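Home | Kitchen | Laundry | Workshop | Paper & Files | Ask Asmaa

Giving an Old Desktop Computer a Good Cleaning Before You Pass It On
by Asmaa Berrada 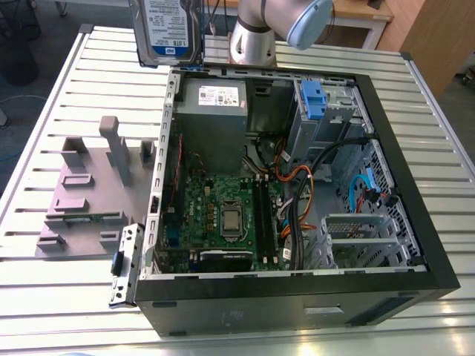 Before you open anything

My aunt Ginette Hamel kept the same big tower under her sewing table for 11 years, and when she finally wanted it gone I offered to tidy it up for my nephew. Well! I have pulled less lint out of a dryer hose. If you have one of these machines sitting in a closet, set aside an afternoon, make a pot of coffee, and let's get it fit for company.

First, copy off anything you want to keep. Photos, recipes, tax papers, that letter you wrote to the school board in May and never sent. Put them in two places. Then shut the computer down properly, pull the power cord out of the back, and hold the power button in for a few seconds to use up whatever charge is left.

Getting the dust out

Lay the tower on its side on a sturdy table, outdoors or in the garage if the weather lets you. The side panel is usually held on with a couple of screws at the back, and I drop mine in a muffin tin so they don't roll off under the freezer (ask me how I know). Touch a bare metal part of the case before you reach in.

Use short puffs of canned air and keep the can upright. Put a finger on each fan to stop it spinning while you blow. A soft, dry paintbrush that has never seen paint is lovely for the corners. Please leave the household vacuum in the hall closet, as it can build up static, and never open the power supply box itself, even if it looks filthy through the vents.

The outside

A barely damp cloth with one drop of dish soap will take care of most of the grime. For sticky patches left by old price tags, I warm the label with a hair dryer, peel slowly, and finish with rubbing alcohol on a cotton ball. Try it on a hidden spot first. Cotton swabs do for the grooves around the buttons.

About the hard drive

Your files live on the drive, and dragging them to the trash doesn't truly remove them. Either run a proper erase or take the drive out and keep it. I have 3 old ones in a shoebox, each with a slip of paper saying what's on it, and I sleep very well.

Cords and odds and ends

Tie the power cord in a loose loop with a bread-bag twist and tape it to the top of the case. Let everything dry fully before you close it up and plug it in again.

More in Workshop: Sharpening Garden Shears | Squeaky Drawers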